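28/01/2023

Back from Hellthorpe with sore thumbs. I had told Kristýna I would give the hand-held grippers a fair try before saying anything rude about them, so I gave them the whole day and now I get to be rude.

The claim, as Nirkar's sales sheet has it, is that you can teach an arm to do a job without ever touching the arm. You pick up a gripper in each hand, do the task yourself, the cubes tell the software where your hands were, and the arm at Narnisby does it later. The sheet says 100 demonstrations before lunch. I got 20 that I would stand behind, and lunch was late.

The first hour went on calibration. The left cube registered right away. The right one kept dropping out whenever I turned my wrist inward, and turning the wrist inward is most of what the job asks for. Kristýna Ondrejka says the markers are fine and my elbows are the problem. She may be right. I tried keeping my elbows out like a man carrying two buckets and the tracking did improve, but then I was moving in a way no person would ever move, and I thought the point was to record how people move.

After that I did a run standing on the mat, with a different finger set on each hand so we could compare them in one go.

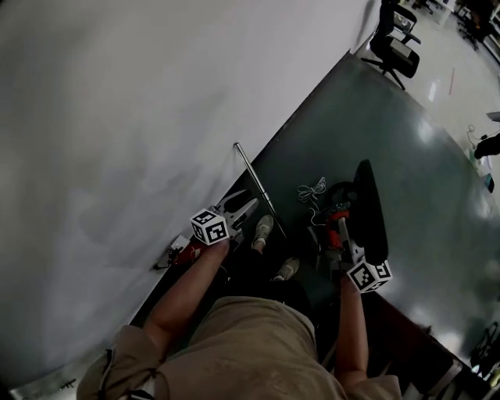 The pale two-finger gripper in my left hand, the black paddle in my right.

The pale fingers I like, grudgingly. They open wide and you get a sense through the trigger of when they have closed on something, though the trigger itself is stiff and by the afternoon I was squeezing it with two fingers. The paddle I can't see the use of. Czarnecka swears by it for pushing and steadying, and it did hold a box still while I worked with the other hand. So would my palm. It also blocks my own view of whatever is behind it, so I kept leaning over to look, and every lean went into the recording as if it meant something.

We played back 2 of the morning's runs on the arm over the link. The first was good, better than I had expected, and I wrote that down so I can't pretend later that I didn't. The second stopped short of the box by a hand's width and closed on air. Kristýna said bad timestamp. I asked how we would know a bad timestamp from a bad demonstration, and she said we would look at the logs, and we looked at the logs, and they didn't settle it.

My other complaint is weight. An arm doesn't get tired and I do. My last 20 runs are sloppier than my first 20, I could feel it while doing them, and I would bet the arm learns the sloppiness just as faithfully. I asked for a rest rule in the protocol. She wrote it on her pad, underlined, so we'll see.

Still to do: swap the finger sets left to right and repeat, to find out whether I hate the paddle or only hate my right wrist. Ask Nirkar for a softer trigger spring. Get the old joystick controller out again and time the same task with it - slow as it is, I know what it records. Kristýna wants a decision by April. I told her she could have an opinion by April.

Thumbs still sore. Took the bus home and dropped my keys twice at the door.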